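Biltelum Opens Its Robot Simulation Lab to Visitors on Saturday

PLUNIA – Biltelum will hold an open day at its Bangash Street lab this Saturday from 10 a.m. Visitors can watch robot arms being trained in simulation and talk with the engineers who build the software, called Wolla.

Demonstrations take 16 minutes and repeat through the day. In the opening one, a simulated gripper approaches a long yellow wooden block with its fingers open, seen from just behind the gripper.

"People usually see the finished machine," said Ingeborg Vogler, who heads the lab. "On Saturday they can see the practice that comes first – including the attempts that go wrong."

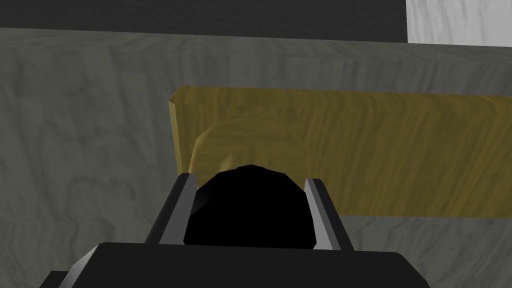
Visiting the lab

Admission is free. There is room for 200 visitors, and places must be booked through the Biltelum website. Children under 12 need to come with an adult. Parking is limited, but the 31 bus stops outside the main entrance.

Rizwan Hayat will give a short talk at 2 p.m. on how Wolla scenes are built. School groups can ask at the front desk about weekday visits.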